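Two-Arm Cell at the Wakbridge Workshop: Frequently Asked Questions

Who looks after the cell?
Whoever has it booked. Bigger repairs go to the Olitz bench in Jirnville, and you will need to fill in a fault slip first.

How do I start it in the morning?
Clear the floor between the arms, release the stop button, then switch on the left arm and the right arm in that order. Wait for the LEDs on both boards at the front of the platform. If one stays dark, switch off and reseat its plug before trying again.

How often do the arms need homing?
At every start, and again after any collision. Homing takes nearly two minutes. Keep your hands out until both arms have stopped.

The grippers no longer meet in the middle. What now?
Check the mounting plates first. Each one can creep along the rail if its bolts are loose. Tighten them, home both arms and bring the grippers face to face at low speed. Leave a short gap – they should never touch during this check.
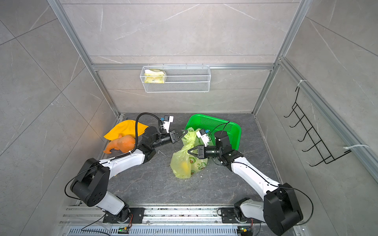
Mészáros asked whether the wrist cameras have to be recalibrated every time a plate is moved. They do not, as long as the camera module itself has stayed put on its arm. If you have loosened the camera or swapped a gripper, run the full calibration before any job.

What about the cable over the arm?
Move the arm slowly through its whole reach and watch the cable. It should follow without pulling tight or catching on the elbow. Replace it if the corrugated sleeve has split.

How do I clean the floor?
Power off, take everything out, and use a soft brush and then the hand vacuum. Crumbs get into the rail if they are left. Do not use compressed air, and keep liquids away from the vent strip and the circuit boards.

Can I hang things on the walls?
Yes, on the basket or the hook rack. Check that the zip ties are tight – a rack that slips can end up in the path of the right arm.

Which error codes can I clear myself?
Only 294, the gripper timeout. Open the jaws, remove whatever is in them and restart the job. Write down any other code and leave the cell switched off.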